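# Participants wanted: storage and ageing of worn footwear

Graderine is recruiting households for a study of how everyday shoes change when they are put away between seasons.

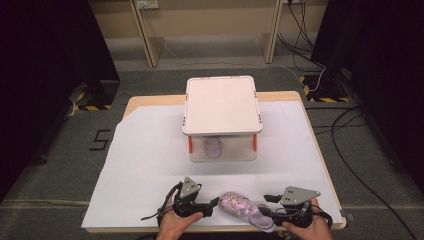 *Page last changed: March, version 3*

The study compares shoes kept in closed plastic boxes with shoes kept on open racks. We are interested in sole hardness, glue joints and changes in colour. Results will be used by the Climberg test laboratory to revise its storage guidance for retailers.

## Who can take part

We need 442 households. You can apply if you:

- are aged 18 or over and live within the Climberg or Usum postal areas
- own at least one pair of shoes worn regularly for a full season
- can spare that pair for 10 months
- have an indoor cupboard or shelf that is not next to a radiator or boiler

Canvas, leather and synthetic shoes are all accepted. Safety boots, ski boots and shoes that have been resoled are not. Children's shoes may be entered by a parent or guardian.

## What is involved

You bring the pair to the Abbasi Building, where it is weighed, measured and given a label. The first appointment takes under an hour. You are then told which storage group you are in and take the shoes home. Boxes and racks are supplied.

During the storage period you read a small humidity logger once a month and enter the figure on a web form. Please do not clean, wear or move the shoes in this time – if you have to, tell us and note the date. At the end you return the pair for a second set of measurements. One shoe may be cut for testing, and the consent form asks separately whether you agree to this.

## Payment

Participants receive £40 on completion. Those who agree to cutting are paid a further £35 per pair. Travel within the two postal areas is refunded against a receipt.

## How to apply

Fill in the short form at the Abbasi Building reception or ask for a copy by post. State the type of shoe, the material if known, and how long you have had the pair. Up to 3 pairs may be listed, but only one will be chosen. Appointments run from 8.30 am until 6 pm.

Names and addresses are held apart from the measurements and deleted when payments have been made.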